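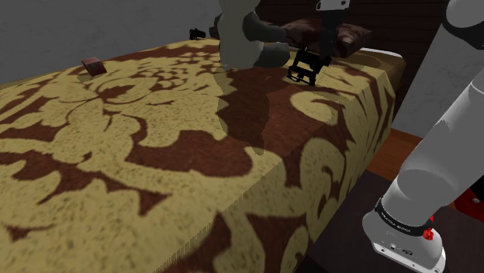
Talk notes: Quiet nights in a small guesthouse
Dong-geon Byun, Hovetura Guesthouse, Plesilitz
Afternoon session, after the coffee break. Speak slowly. Water on the left side.

Opening

Good afternoon. My name is Dong-geon Byun and I keep a guesthouse in Plesilitz together with my wife. We have six rooms. The house is old, the floors are old, and the street in front has a bus stop. I will speak today about noise at night, and what we did with it on a small budget.

(Ask: who has received a complaint about noise this year? Wait for hands. Do not hurry this.)

When we bought the house I believed that guests complain about breakfast and about parking. We received some complaints of this kind. But when I sat down one February, our empty month, and read every comment that guests had left us since the opening, I saw a different thing. There were 582 comments. I read them with a pencil and a school notebook, and I put each complaint under a heading. The heading "noise" needed a second page before any other heading had filled its first.

I had read all these comments before, one by one, when they arrived. One by one they looked like bad luck. A guest heard a door. A guest heard the pipes. I wrote a polite answer and forgot it.

Slide 2: the notebook page

Explain the columns. Street, door, pipes, stairs, neighbors in the next room, other. The column "other" contains the rooster. Tell the rooster quickly, it takes too long if people laugh.

The street column was much shorter than I had expected. We had already asked for a price for new windows at the front, and it was a price that made me sit down. If I had ordered those windows, I would have spent the money of two winters on one of the smallest columns. Most of the noise that guests wrote about was made inside the house, by other guests and by us.

By us, please note. I carried the clean cups upstairs at ten minutes after six every morning. Three guests described my cups.

Slide 3: sleeping in your own rooms

This is the part I most want you to take home. My friend Oluwaseun Olatunji, who had a hotel by the lake for many years, asked me which of my rooms was the noisiest. I told him room 2, at the front. He asked when I had slept there. I had never slept there. I had painted it, I had repaired the radiator, I had never spent one night in it.

So we slept in all of them, my wife and I, in the same empty month. One of us slept and the other one walked around the house and behaved like a guest who arrives late. Key in the door, suitcase on the stairs, shower, toilet, a telephone call in the corridor. Then we changed places.

Room 2 was not bad at all. The bus stops running before midnight and the engine is a low sound that goes away. The worst was room 5, at the back, with the nice view, for which we asked the highest price. The bed stood against the wall, and on the other side of this wall was the pipe from the bathroom of room 6. When somebody let out the water, it sounded as if it ran through the pillow.

(Pause here. Let them think about their own room with the view.)

We moved the bed to the opposite wall. The wardrobe went where the bed had been. It took one morning and some bad words, and it cost us nothing.

Slide 4: what we bought

I promised the organizers to speak about money, so I give you our real sum. Everything we bought in the first year cost 1,108 euros. In this sum are:

Felt pads for all chairs, tables and luggage racks. Buy the ones with a screw. The glued ones travel away across the floor.

Rubber seals for the bedroom doors, and a brush strip at the bottom of each door. The carpenter, Mr. Hwang, showed me how to do the first door and I did the others by myself. My first one was too thick and the door had to be closed with the shoulder, so please test before you cut all of them.

Slow closers for the two doors in the corridor. If you buy only one thing from my list, buy this. A fire door that falls shut at one in the morning wakes the whole floor.

A runner for the stairs. This was the most expensive position. Check the fixing rods every month, a loose runner is dangerous.

New washers and clamps for the pipes. The plumber is included.

Slide 5: what did not help

White noise machines. We tried them in two rooms. Some guests liked them, others called reception to ask what was broken. They are now in a drawer.

The sign in the corridor, "Please be quiet after 10 p.m." I believe that people who read signs are already quiet. We took it down and instead I say one sentence at check-in, when I give the key: "The house is old and the walls are thin, after ten we all walk softly." It works better when I say "we." I cannot prove this, it is my impression.

Earplugs. Here I have two opinions. It is kind to offer them. But a small box of earplugs on the night table tells the guest, before he has heard anything, that the night will be loud. We keep them at reception, and guests who ask receive them.

Slide 6: who sleeps where

This costs only attention. We use Fumell for the bookings, and it puts guests into rooms by itself in the order in which they book. Every evening I now look at the plan for the next day and change it by hand. Families with small children go to the ground floor. Hikers who leave very early get the room nearest to the stairs. If the house is half full, I leave an empty room between two occupied ones. It takes me around 6 minutes, usually while the soup is getting warm.

Be careful with guests who have chosen a specific room. Do not move them without asking. I did it once and she was right to be angry.

If there is time: the answer to a complaint

Read aloud my old answer and my new answer. The old one has eleven lines and explains the history of the building. The new one says that we are sorry, which thing made the noise, and what day it will be repaired. If it cannot be repaired, write this also.

If there is no time, skip to the questions.

Questions

Probable: did the reviews become better? Answer: the notebook has noise now in third place, after parking and after the Wi-Fi.

Probable: is it allowed to put seals on a fire door? Answer: ask your fire inspector before you touch it. The rules are different from place to place and I do not want to give advice on this.

Probable: what about the rooster? He belongs to the neighbor. We bring the neighbor cake.

Leave the printed list of materials on the table by the exit. Take the adapter back home.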